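Two Arms and a Tabletop in Soston

The build lives at Lorkavcombe, the shared workshop in Soston where the drill press has a longer waiting list than the laser cutter. It began in November with one arm and a bracket that didn't fit. Then came the second arm, and that's when things got fun!

Give a machine two hands and suddenly you want to try it on everything in your pockets. Wallets are wonderful for this: they fold, they flop, and there's always some thin bit in the middle waiting to be pinched.
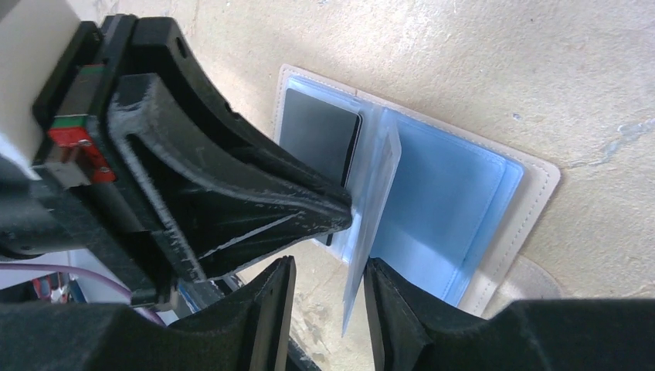
Floppy stuff is the hard stuff, and it's where the hours go. The control code, nicknamed Zemero, is up to version 11, and each one has grown out of a long evening of nudging numbers and trying again (with snacks). The cables got the same patient treatment, looped wide so the wrists can turn, then tied down link by link.

Then there's the small, flat, slippery stuff, which calls for both grippers coming in from opposite sides.
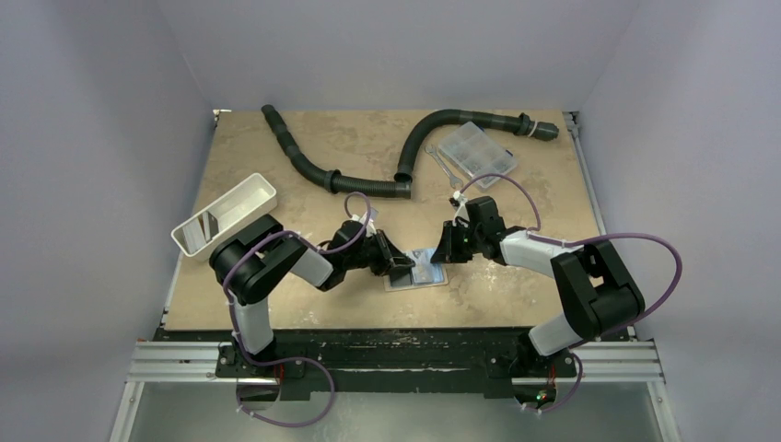
The two grippers face each other across a small clear package, with a hose and a wrench farther back on the table.

Next on the list is zippers.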